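Notes for my part, after Filipa Seixas (15 minutes, questions at the end)

Slide 1. Say good morning, say thanks to Matilde for the invitation. I work on Stukeo, the tool that cuts long recordings of hand work into short steps. The steps then go to the planner of Caldeira. Do not explain Caldeira again, Filipa already did it.

Slide 2. The problem. Our planner learns from people who do table tasks with a camera on the head. We have 2,482 clips. In the easy ones the hand takes a thing and puts it in another place, so the object moves and the cut is simple to find. With stamping, the stamp goes down and up many times and the paper stays where it is. Our first version saw one long step and gave it one label, "hold stamp". Speak slowly here.

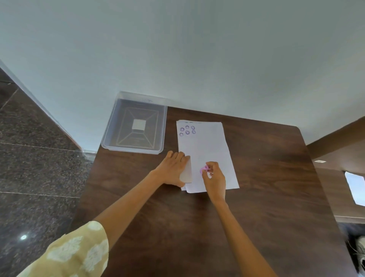 Slide 3. What we changed. We look now at the two hands separately. The hand which keeps the paper still gets its own track, with the label "support". The other hand gets a contact signal, which we estimate from the distance between fingertips and the table plane. Each low point in this signal is a candidate for a cut. Hélder wrote the filter, please mention his name.

Slide 4. What still fails. When the fingers hide the tool, the low point comes late, up to 18 frames. Small tools are the worst. We tried to use the new ink mark as a second signal, but a weak mark is often missed. Albertina thinks we should correct the time in the planner. I do not agree, but I must be fair to her idea.

Slide 5. Labeling. We checked 200 clips by hand in October. Two people marked the same clip and Teresa decided when they did not agree. Show the plot, wait a little, then go on.

If there is time: short demo in Ridska, offline copy. Open it before the talk starts.

Last slide: link to the code and my e-mail.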